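Progress report to the Wikora fund: equipment plan for the kitchen table work
25 June 2026
Prepared by Victor Waweru

Spending to date is $3,449, all of it on the first gripper, its wrist camera and mounting parts. The Hedau bench controller was already ours and is not charged to the grant.

The table tasks use ordinary household items. We have kept the set small so that a second station can be fitted out with the same things at low cost.
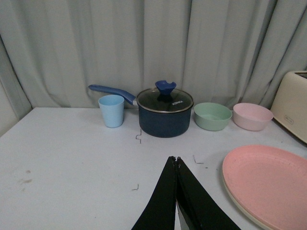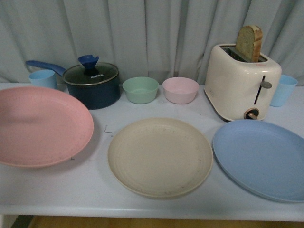

Tableware is a minor line in the budget. Fingers are the larger one. We have gone through 19 pairs, and the supplier, Filstead, has a lead time of seven weeks. I would like to order the next batch in one go and hold spares on the shelf.

For the second station we have two quotes. Mrema came in at $1,443 for a gripper without a camera mount. Filstead is higher – by over a third – but the mount is included and the parts match what we own. My preference is Filstead. I will send both quotes with the budget sheet.

Not yet priced: a spare wrist cable and replacement table tops. The service contract also comes up for renewal in September, and we need a decision on the second station before then.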